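Rindora opens its Flesau planning software to outside teams

RURNBY, December – Rindora is very happy to share that Flesau, the planning and perception software our small team has been living with for 26 months, is now open to outside developers – and we do hope you'll enjoy it as much as we have.

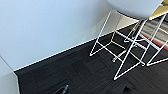
Flesau takes in views from the wrist and the head together and plans the next stretch of motion from both, so an arm can keep adjusting on its way to a cloth, a bin or a narrow slot.

"We wanted people to read a plan the way they'd read a recipe," said Wumpini Odoi, who leads the planning work. "If the arm is going to pause, you should be able to see why, in ordinary words."

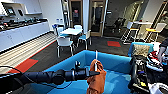

An arm holds an orange cloth over a blue bin.

The release comes with 64 sample tasks, a replay viewer and five short guides, lovingly written and rewritten by Filipa Sampaio. Settings saved in the preview version will carry over.
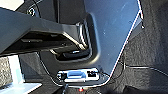
How to get Flesau

Teams can ask for access through the Rindora developer page. Questions about older arm controllers should go to Ekene Jibrin on the support desk, who is glad to help.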